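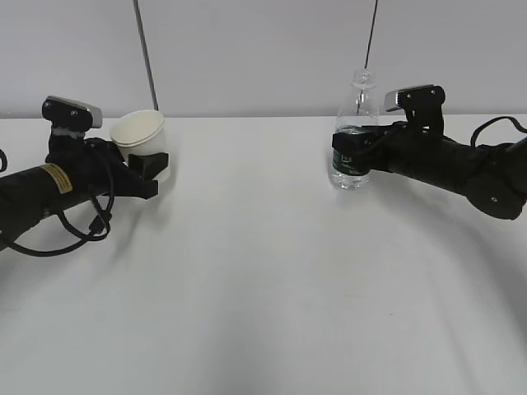
Filed under: Village life | Halls & bookings
Print this item | E-mail to a friend

Cups, urns and the June tea

Quick one as I'm typing this before the school run. The June tea is on again, Bilham hall, doors at half past two, usual price, cake included. Bring change please. We ran out last year by three o'clock and had to raid the raffle tin.

Main news is the cups. The china lot is down to 39 that match and a box of odds, so we're going over to paper for the big events. Ordered 300. Plain white, no lids. Before anyone writes in — yes the china will still come out for the lunch club and for funerals. It's only the days when the queue goes out past the coat pegs. Washing up for that many with one sink was taking until gone seven and the tea towels never recovered.

Tried a sleeve of them at the Tetura coffee morning. They held up fine with tea, bit hot on the fingers with black coffee. Two together if you're bothered, but don't make a habit of it or we'll be through the box by August. Used ones go in the green-lidded bin by the back door, NOT the recycling, the council won't have them because of the lining. Tip the dregs down the sink first. The bag split on someone's shoes last time.

Urn: the old Charbonneau one has gone to the tip, it was tripping the kitchen sockets. New one is a Helska, takes 40 minutes from cold so it needs to go on before you put the tables out. Fill to the line and no higher. Key for the cupboard is on the same hook as the piano key, please put it back on teh same hook.

Still wanted for the tea: scones (plain and fruit), something without nuts, something without egg, milk, and a couple of people on the door. Trestles are in the side room, the one with the bad leg is marked with tape. Sandwiches are sorted. Jam is very sorted, no more jam thank you.

If it rains we're inside. If it doesnt we're on the grass with the doors open and the wasps.

List is up on the board by the kitchen hatch, pencil on a string.

Comments (4)

marrowman
Can the lunch club have first go at the odd china? We're short of saucers.

Pat at no. 2
Put me down for fruit scones, two dozen. Will need the plate back this time.

hilltopper
Paper cups are fine but is there a smaller size for the children? Half of it ends up on the floor.

westend_jo
What time do you want the door people? I can do till four, then I've got the dog.

Print this item | E-mail to a friend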